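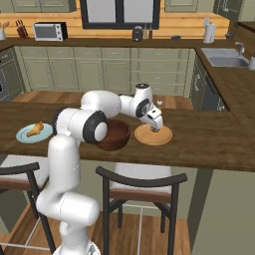
Dreketti prepares its breakfast kitchens for a robotic colleague, together with the staff

TRARNUDHAM, Oct 6, 2019 – Dreketti, a catering company that serves breakfast and light lunches in office buildings, has started the second stage of its kitchen automation programme. In this stage the kitchen employees of the Trarnudham branch decide together with the engineers which tasks a robotic arm will take over, and which tasks will stay in human hands.

The programme is carried out with the engineering office Vallejo. Before an arm is installed in a working kitchen, all its movements are tried in a simulated one. The simulated kitchen has a long island with a dark wooden top, green cabinets and a sink, and it is furnished with the ordinary things of a breakfast service: a plate with a croissant, a wooden bowl, a round cutting board. The arm must learn to reach between these things without disturbing them.

"In our kitchens the morning is short and the counter is never as tidy as in a drawing," said Bríd Lynch, head of kitchen operations at Dreketti. "A bowl stands where yesterday there was a board. For a person this is nothing. For the arm it is a new situation, and we prefer that it meets this situation first on a screen."

Vallejo has completed 2000 simulated runs up to now. After each group of runs, the kitchen employees look at the recordings and write their remarks. Several of these remarks have already changed the plan. The first version had the arm come over the island at the place where the staff usually pass plates to each other. It was moved after the breakfast team explained how they stand during the busiest part of the morning.

What changes for the employees

The Trarnudham branch has 40 employees in its kitchens, and Dreketti confirms that all positions are kept. The arm is intended for the repeated part of the work, such as moving small items between the counter and the serving place, and clearing the island after the service. Cooking, cutting, tasting and all contact with guests remain with the staff.

The working day will look different in some points. The early shift now begins with 90 minutes of laying out, mostly done by one person alone. With the arm, this person will prepare the food and supervise the laying out at the same time, and a second employee will join at the beginning of the shift. The company and the staff have agreed that an employee can stop the arm at any moment and does not need to give an explanation for it.
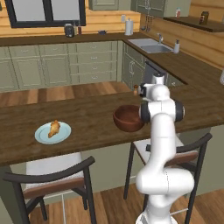 Every employee who will work beside the arm receives 35 hours of paid training. The training covers safe distances, the stopping procedure, daily cleaning of the gripper and simple changes to the programme, for example when a new type of plate is bought. Employees who wish to go further can qualify as a kitchen system operator, a new position with a higher rate of pay.

"I was against it at the beginning, and I said this openly in the meeting," said Italo Sanna, breakfast cook in Trarnudham. "I have worked next to machines which somebody chose without asking the cooks. Now I sit with the engineers and I can tell them that the bowl is too near to the elbow. They move it and we look again. I still have questions about the cleaning, and I will continue to ask them."

The question of cleaning is one of the open points of the project. The joints of the arm must stay free of crumbs and flour, and the time needed for this was not included in the first calculation. Dreketti and Vallejo are now comparing two kinds of protective cover. The noise level near the serving area will also be measured before a decision about the final position is made.

Next steps

The first arm will be installed in November in the Kornirov building, where Dreketti runs the breakfast kitchen on the ground floor. During the first weeks it will work only outside of serving hours. The results will be discussed with the employees before the arm is used in the presence of guests – and if the team is not satisfied, this period will be extended.

Other branches of Dreketti will receive a written report after the trial. No date has been fixed for them.

Contact: Dreketti Press Office, Trarnudham | © 2019 Dreketti. All rights reserved. | Back to top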